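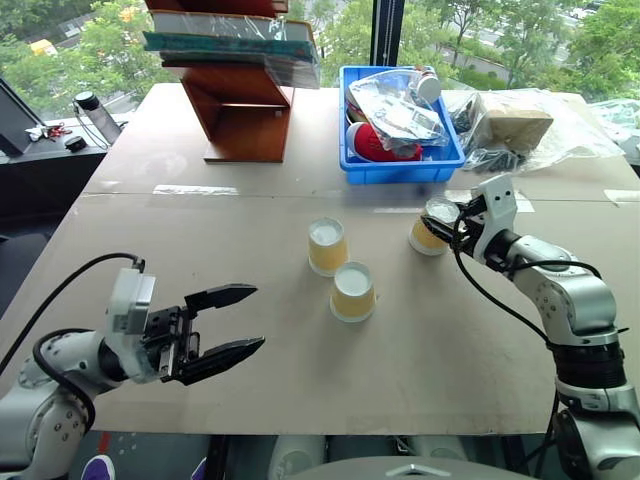 **Hamer extends Latholm paper cup range with yellow single-wall version**

Bainbridge, September – Hamer is adding a pale yellow single-wall cup to its Latholm range of disposable drinkware for canteens, meeting rooms and training kitchens. The cup has a white interior and a rolled white rim. It replaces the plain white version in the standard catalog and is supplied in cartons of 500.

The colored exterior is intended for sites that sort drinkware by use. At a serving table with several cup types, staff can separate water cups from hot drink cups without reading a printed mark. The interior remains white so that fill level and residue can be checked from above.

Wall stock and base diameter are unchanged from the previous version. Existing Latholm dispensers, lids and stacking tubes can be used without adapters. A full dispenser tube holds 40 cups, and some 22 fit in the short tube used on wall brackets.

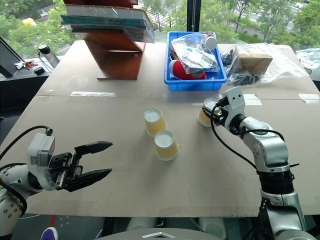
For temporary serving areas, Hamer recommends a flat, dry surface. Cardboard sheeting is suitable as a table cover if the panels are butted together and taped along the seam. An overlapping joint creates a step that can tip a filled cup. Cups should be set down singly, with enough space between them to be gripped by the side wall and not by the rim. Plastic crates and trays are best placed at the far side of the table, clear of the serving area.

The range was revised following an internal review at the company's Voldale site, in which 37 customer comments on storage and handling were assessed. The most common request was for a color that remains distinguishable under warm indoor lighting. Carton labeling has also been changed – the item number now appears on two adjacent sides, so cartons can be identified when shelved lengthwise or end-on.

The yellow Latholm cup can be ordered from the Bainbridge warehouse with immediate effect. Remaining stock of the white version will be supplied until exhausted. Samples are available on request through Hamer customer service.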